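To: teleop-demos list
From: Teemu Mäkelä
Date: Monday, March 10, 2025
Subject: Re: [teleop-demos] Brush task – how many demos, and do we script the start?

Sorry for slow answer, was at Hedlund all last week and the hotel wifi was hopeless. Replying inline to the bits I can, rest at the bottom.

> We're planning something like your calligraphy station with the
> Plovus arms. Before we order anything: did you record the whole
> thing as one long demo (brush off the rack, write, brush back) or
> chop it up? And do you reset the start position by hand each
> time or let it drift?

Chopped. Whole thing as one take was a mess, we tried it in December and binned the lot. By the time the operator has put one brush away they're tired and the last part is sloppy, and then the policy learns the sloppy part beautifully.

What we do now is one brush, one move. Pot to rack, or rack to pot. Separate sets, separate folder, separate instruction string. Writing on the mat is a different task again and I would leave it till the others work.

Start position: let it drift, but inside limits. We had marks for the pot at first and the policy got very good at exactly those marks. Now the operator puts the pot down wherever on the mat, anywhere both arms can get to. Rack stays put. Would like to move the rack as well but the hooks are fiddly enough already.

> How many did you need before it stopped stabbing at the rim?

Depends who's driving! First batch was 42 from me and 42 from the new starter and hers were better, less dithering over the pot. I stop and think with the leader arm held still, so there's long stretches of nothing hapenning and the policy copies that too. It would hover over the pot for ages. Trim your pauses, or better, rehearse the move with recording off and then go.

We're at 2,505 episodes across all the brush sets now, but please don't take that as what you need. A lot of it is early stuff we keep only for comparison. For pot to rack on its own I'd start small, train, look at where it goes wrong, then record exactly those bits.

> Leader arms or the headset?

Leader arms for this. Headset was fine for the bigger objects on the Rilanness job but for getting a loop over a small hook you want your wrist doing the wrist. No force feedback on ours, so the operator is judging contact by eye. Means you need a decent view down into the pot. Mesh one is good for that, you can see the end of the brush through the side.

> Do failed grasps go in?

If the operator recovers, yes, keep it. If they drop the brush and need to reach in with a hand, no, bin it. Anything with a person's hand in shot gets thrown out, I check for that seperately.

Other things, no order:

– Approach angle. Come in over the rim from the same side most of the time. We had 13 early demos where I went in from behind the pot to be clever and they did nothing but confuse it.

– Cable. The grey one on the gripper hangs in a loop and will happily swing into things. Leave enough slack for the wrist but check it at the end of its reach, over the pot and up by the crossbar both.

– Other arm. Decide what it does when it's not working and do the same each time. Ours waits at the side of the mat. If one operator parks it and the next one lets it wander you get twitching.

– Brushes. Mix thick and thin from day one. The fat one wants a wider opening and a slower lift, and if it only turns up late in the data you'll be sorry.

– Mat. Don't bother cleaning it between sessions, we stopped. Ink marks all over it and no difference to results that I can find.

– Rotate people. 4 operators if you can get them, short turns. An hour is too long, even when they say they're fine.

Converter script for the Clostia format is in the usual place, it's slow but it works. Shout if the timestamps come out wrong, there's a flag for it which I've forgotten to document.

Got to run, meeting. Will look at your gripper question tonight if I get the chance – think the answer is longer fingers but want to check.

Teemu 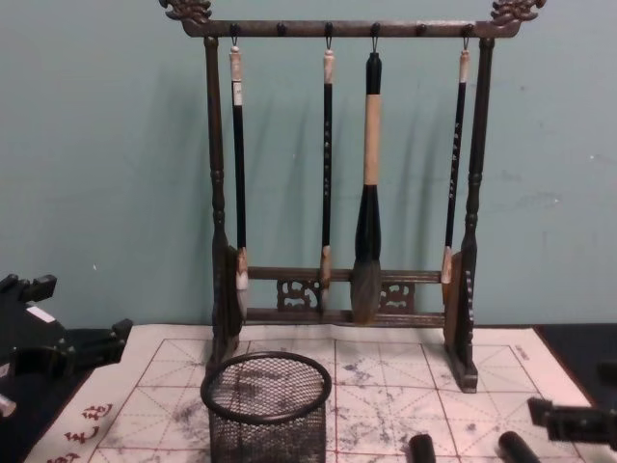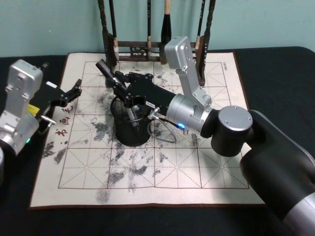
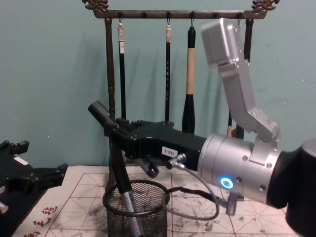 Brush station: rack, practice mat and mesh pot.

Recent on this list:
Trimming idle time from leader-arm recordings
Re: Rilanness bins, headset or joystick?
Clostia converter drops last episode
Plovus leader arm – sticky trigger
Operator rota template

Contact the list owner | © 2025 teleop-demos list | Back to top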